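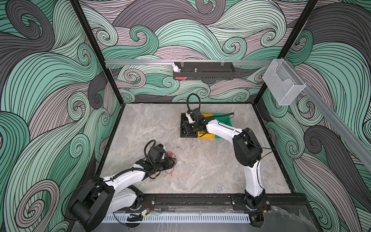 Equipment Plan for the Wire Sorting Cell
Student project report, Flores Technical College, July

1. Purpose
Our team was asked to plan the purchases for a two-arm cell that sorts scrap wire by color. This report covers what we have, what we need to buy and what can wait until next term.

2. What we have
The arms, the rail they are bolted to and the enclosure came with the bench. The sorting task uses one bin per wire type: black, yellow and green.

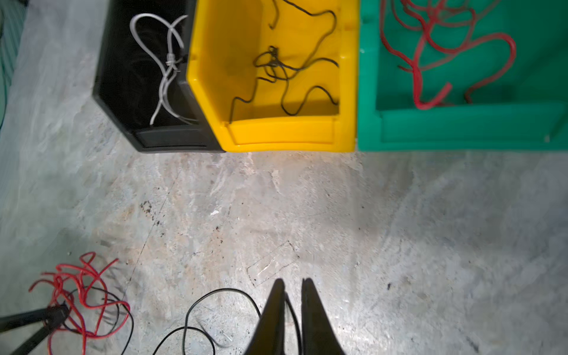
We compared the small bins with a deeper model from Bostico. The deeper ones cost more and would take up reach at the back of the cell, so we left them off the list.

3. What to buy
Gripper fingers are the first item. The job depends on pinching one strand at a time, and worn tips make that harder. We budgeted 2 spare sets per arm. 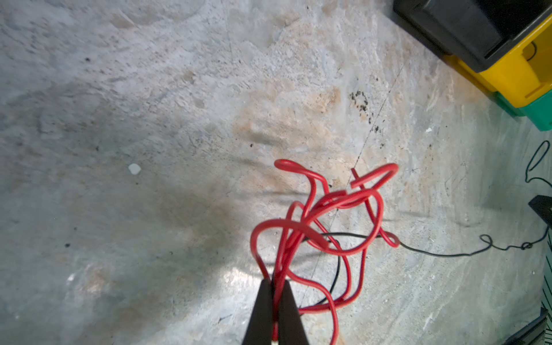 Rindo quoted 15 days for delivery on fingers and 20 on wrist cables. Zalteneck has the cables in stock but charges for shipping. We chose Rindo for both and will put them on one order.

Practice wire is the second item. We want several colors and more than one thickness, bought by the spool and cut to length in the shop. 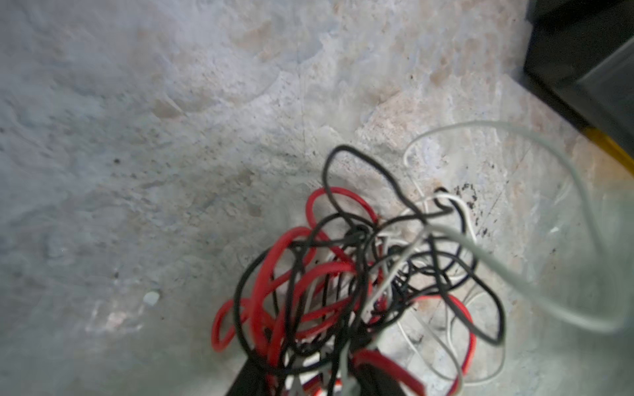 Mixed bundles take longer to prepare than single-color ones, so we set aside 7 lab hours for cutting and tangling.

4. What can wait
A new work surface and a second set of bins are moved to next term. The order form goes in after the lab supervisor signs the budget sheet.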